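skuvberg26
Gray tabletop, yes or no? Mine's had years of use and I still love it! 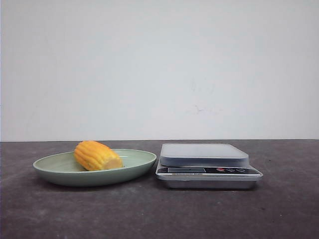
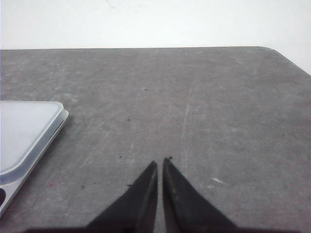 tendley_j
Oh, I'm a big yes on dark tops! We ate corn off ours all June and crumbs never bothered me. That long pale scratch in the second photo would, though. I'd try a little mineral oil.

vunum349
Disagree, oil just gets greasy. Leave the scratch alone, it's got character!

skuvberg26
Leaving it. And the green plate stays too :)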